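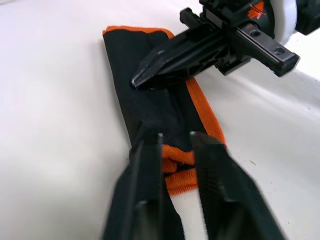 Macario Solís held, on reading our draft, that a tool roll should be judged by how it packs and not by how it looks when full. We changed the test plan accordingly.

## 3. Packing the roll

The roll is black fabric with an orange edge – soft enough to crease when laid flat. Slim tools go in first, handles outwards, then the hex keys. Ilídio Neves timed the full set at 47 seconds in November; the limit in the Havirow brief was 100.

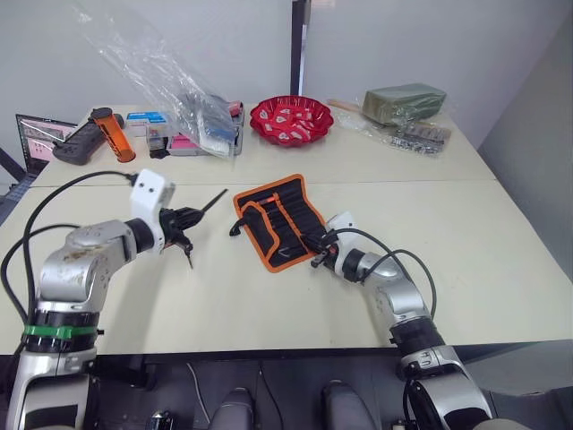 Should the slots be filled from one end? The order made no difference to the time, but the roll closed more evenly when the thicker handles were spread out.

Open points:

- short keys slide out if the roll is tilted
- edge binding to be checked again after 6 more packings (Madalena Paiva)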